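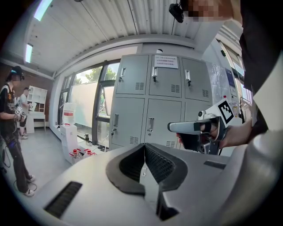
Sastside: Progress Report to the Marino Screen Fund

Milestone 2: picture lock to final mix
Prepared by: Celina Kubiak, producer, Dradelo Pictures
Report date: January 25, 2026

Status

The feature is in sound post-production. Picture was locked in October, one week later than the date in the funding agreement. The colour grade is finished except for the opening titles and the ferry sequence. The final mix has not started. Delivery of the finished film is still expected within the term of the agreement, but most of the slack in the schedule has now been used.

No change has been made to the credited cast or to the key creative crew since the last report. Alcides Evangelista remains director and Genowefa Wasilewska remains editor.

Picture edit

The locked cut is shorter than the assembly described in our first report. The main change is in the middle of the film. The inquest scenes were originally played as one block, and at the test screening several viewers lost track of which sister was giving evidence. The block has been split and placed on either side of the harvest supper. Both scenes with the shop inspector were removed. The actor and his agent were told before lock, and his credit is kept as contracted.

The ending in the approved script is unchanged. An alternate version was cut at the director's request and has been archived with the project files.

Notes from the Fund's reader were received before lock. The notes on the pace of the first reel were adopted. The note asking for an earlier flashback to the mill was tried and not kept, as it gave away who had written the letters. A written response was sent with the locked cut.

Sound

Dialogue editing is complete. Location sound was usable in most interiors. The exterior scenes at the weir had constant water noise and needed replacement dialogue. Those sessions are done for all of the principal cast apart from Jaruwan Suksawat, who has been working on a stage production and was not available on the dates held. A new session has been booked and her lines at the weir are covered by temporary recordings until then.

Foley is in progress at Hedska. Effects editing is ahead of schedule. The final mix can't begin until the outstanding dialogue is delivered, and the mixing theatre has agreed to move our booking once without a fee. A second move would be charged at the full day rate.

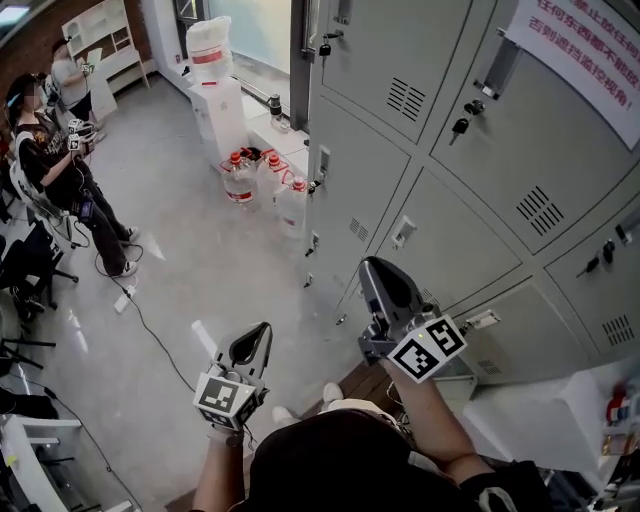
Grey metal lockers with keys in several of the doors.

Music

The score is written and approved. Genowefa Czerwiński recorded the string parts with a small ensemble, and the piano cues will be recorded separately. The hymn heard at the supper was confirmed as out of copyright. The dance song in the wedding scene was not. The publisher's quote for worldwide rights was well above the music budget line, so the composer has supplied an original piece at the same tempo, and the dancers' movement still fits. The director has signed off on it. Music cue sheets will be supplied at delivery.

Visual effects and titles

The film has 10 effects shots, all of them clean-up work: removal of power lines, a modern road sign and reflections of crew in the ferry windows. The road sign and power line shots are final. The ferry windows were returned for a second pass after review on a large screen showed the edges of the paint work moving. The grade of that sequence will be finished when the corrected shots come in.

Title design is approved. The Fund's logo has been placed on its own card in the opening titles, as the agreement requires. Please confirm that the version of the logo we hold is current.

Subtitles and access materials

The English subtitle file contains 2427 subtitles and has been checked against the locked picture. Lines affected by the replacement dialogue will be checked again after the mix. The captions for deaf and hard of hearing viewers are being built from the same file. The audio description script has been drafted and is with the director for comment. Its recording is planned for the week after the mix.

Budget

Costs to date are within the approved total. The overspend is in sound, caused by the added dialogue sessions. It has been met from savings in music, where the licence for the dance song will no longer be paid. Studio hire for the remaining session is included in the forecast. The transfer between budget lines is within the limit that does not need prior approval, and it is reported for information. A detailed cost report is supplied separately.

Contingency has not been drawn on during this period.

Festivals and release

A work-in-progress link has been submitted to festivals on the list agreed with the Fund. No invitation has been received so far. The distributor has asked for an autumn release and will not fix a date until festival results are known. It has proposed opening in smaller cinemas first. One venue with over 500 seats has offered to host the cast and crew screening at no charge, subject to its own program.

The trailer is at rough cut. It currently uses a line from one of the deleted inspector scenes, and this will be replaced.

Risks

Dialogue session: if the new date is missed, the mix moves a second time and the theatre fee applies. The effect on delivery would be at least a week. We have asked for a fallback date with a remote recording studio near the actor's theatre.

Ferry shots: the vendor is small and has other work due in the same period. The uncorrected shots could be used for festival previews if needed, but not for final delivery.

Release date: outside our control. The effect is on marketing spend and does not change the delivery date.

Next steps

Record the outstanding dialogue.
Finish foley and record the piano cues.
Receive the ferry shots and close the grade.
Complete the final mix and check subtitles against it.
Send the main title and end credit text to the Fund for written approval.

We request release of the payment attached to Milestone 2 on acceptance of this report, less the portion held against the final mix. That portion will be claimed with the next report.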